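About Us - Dikow Office Robotics

Hi, and thanks for stopping by! I started Dikow in a rented room in Clinton because I was tired of robots that only work when everything sits exactly where the programmer left it. We teach ours to get on with things in plain old offices, the kind with carpet tiles and swivel chairs and cabinets with keys in the doors. There are 8 of us now, and we're still in Clinton (same building, a bit more room, much better coffee).

The part people ask me about most is our open day. We do one every April, and anybody can come: customers, neighbors, kids, the mail carrier if he has a minute. I love it. I don't sleep much the night before, but I love it.

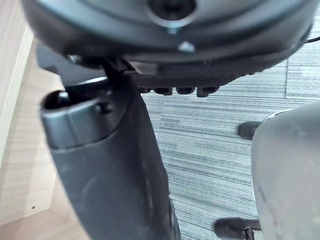

Chairs are what we get asked to show first, and I get why. Everybody knows an office chair, and everybody has fought with one. For a robot they're a real headache, with a seat that turns and casters that roll off the moment you push a little too hard. Most of the interesting stuff is underneath, too, so our robot goes in low, with a finger down beside the gas lift and that big round plate overhead, and the wrist camera gives visitors a view they've never had of something they sit on all day. One lady from Toddale told me she was going home to look under her own!

After chairs we move on to cabinets. Doors, handles, shelves, boxes. It sounds dull until you watch it, and then people start leaning in and giving the robot advice, loudly. Our cabinet program is called Dahlgren, after the street where I grew up, and it's on version 37 now. I'd like to say we planned on that many.
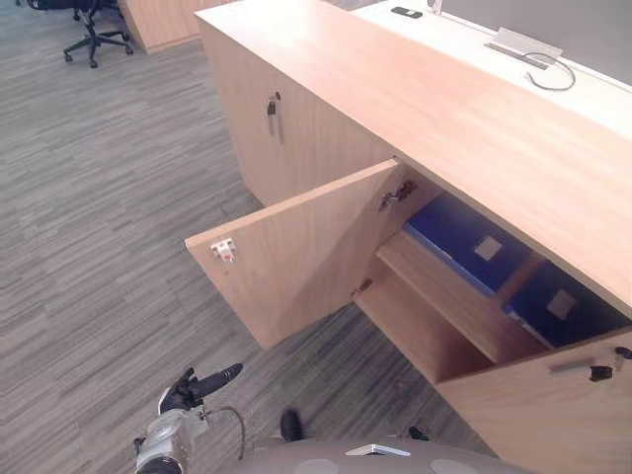 Posted by the founder, Dikow, Clinton | 4 June 2018

File boxes were the crowd favorite this year. People kept asking me whether the robot could take one of the blue ones off the shelf with the door standing open like that, and whether it could manage the key as well. Boxes we're pretty comfortable with. Keys, ask me next spring!

We had 400 name tags printed and 614 visitors through the door, so a good many of you went around with masking tape on your shirts. Sorry about that, and thank you for being so nice about it.

If you missed it, you can still come by. We do small group visits most weeks, they're free, and you don't need to know a thing about robots. Use the contact form, tell us how many are coming and what you'd like to see, and one of us will write back with a time. Parking is behind the building, and the bell sticks, so give it a good push.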